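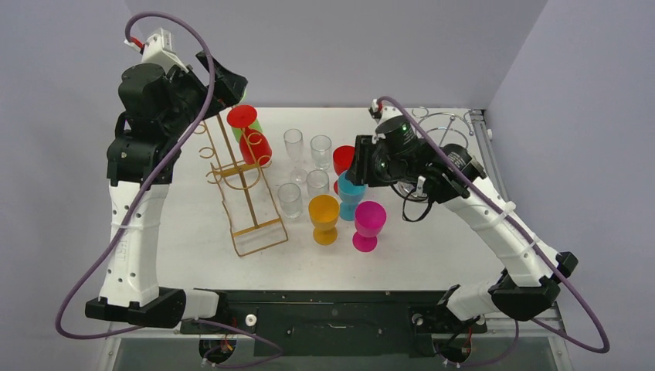
4. Magnetic measurements and sample quality

4.1 Crystal growth

Single crystals of the layered honeycomb magnet were grown by chemical vapor transport in sealed quartz tubes. The starting powder was pressed into pellets and heated twice, with grinding in between, until the x-ray pattern showed no trace of the parent oxides. Each tube was then placed in a two-zone furnace and left undisturbed for the whole growth period. Crystals formed as thin, dark plates at the cooler end. The plates were easy to cleave, and most of them broke if they were picked up by an edge.

We grew eight batches in total. Two of these, labeled Grarulia and Foter in our lab books, gave plates large enough for the torque and heat capacity measurements. The labels are kept here so that the data files can be matched to the text. The other six batches were used for powder work only.

Stacking faults are a well-known problem in this family of materials. The layers are held together weakly, and a plate that looks perfect from the outside can contain regions where neighboring layers have slipped. Such regions usually order at a higher temperature than the clean crystal and show up as an extra bump in the heat capacity. Plates with a visible second bump were set aside and are not part of the analysis below – with one exception, discussed in Section 4.3.

4.2 Susceptibility

The magnetic susceptibility was measured with the field in the plane and then perpendicular to it. In both directions the high-temperature data follow a Curie-Weiss law. The Weiss temperatures differ in sign between the two directions, as expected when the exchange between neighboring spins depends strongly on the direction of the bond. On cooling, the in-plane curve rises steadily, passes through a rounded maximum, and drops at the ordering temperature of 7 K. The out-of-plane curve is much flatter and shows only a small kink at the same temperature.

We repeated the in-plane measurement after cooling in zero field and after cooling in an applied field. The two curves lie on top of each other down to 4 K. Below this point a small splitting appears in the Foter plates but is absent in those from Grarulia. The splitting grows when a plate is bent on purpose and cooled again, so we assign it to strain and do not read it as a sign of glassy behavior in the bulk.

Mounting strain had to be kept low for the same reason. Plates were laid on a thin layer of grease and were never glued at more than one corner. A run was thrown out if the plate had shifted by the time the sample rod was removed.
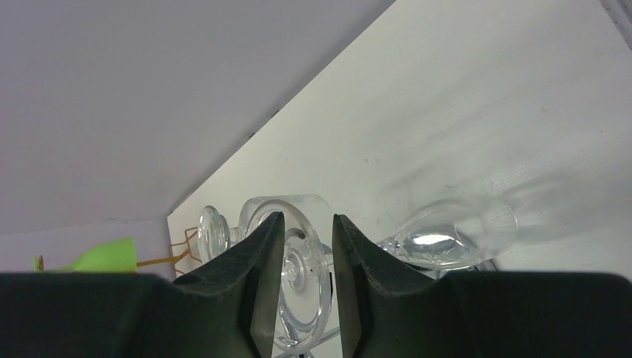

Figure 4. Gripper and clear glassware, close view.

4.3 Field dependence

With the field applied in the plane, the ordered state is suppressed at 8 T. Above this field the sharp anomaly in the heat capacity is gone and a broad hump takes its place. The hump moves up in temperature as the field increases, which suggests that a gap opens in the spin excitations. We fitted the low-temperature side of the hump with a simple activated form. The fit works well at high fields but becomes poor close to the critical field, where the gap is small and the lattice contribution is hard to subtract.

The lattice part was estimated from a nonmagnetic crystal with the same structure. Its heat capacity was scaled to account for the difference in atomic mass. This scaling is the largest source of error in the magnetic entropy – a small change in the scale factor shifts the entropy curve at high temperature but leaves the position of the hump unchanged.

The exception mentioned in Section 4.1 is a Foter plate with a weak second bump. It was measured in the full field range for comparison. The bump fades at a lower field than the main anomaly, and above the critical field the plate cannot be told apart from the clean ones. Stacking faults therefore seem to matter mostly for the ordered state and much less for the state at high field.

Whether the high-field state is a true spin liquid or an ordinary polarized magnet with strong fluctuations can't be settled from heat capacity alone. Both pictures allow a gap that grows with field. Thermal transport on the same plates is taken up in Section 5.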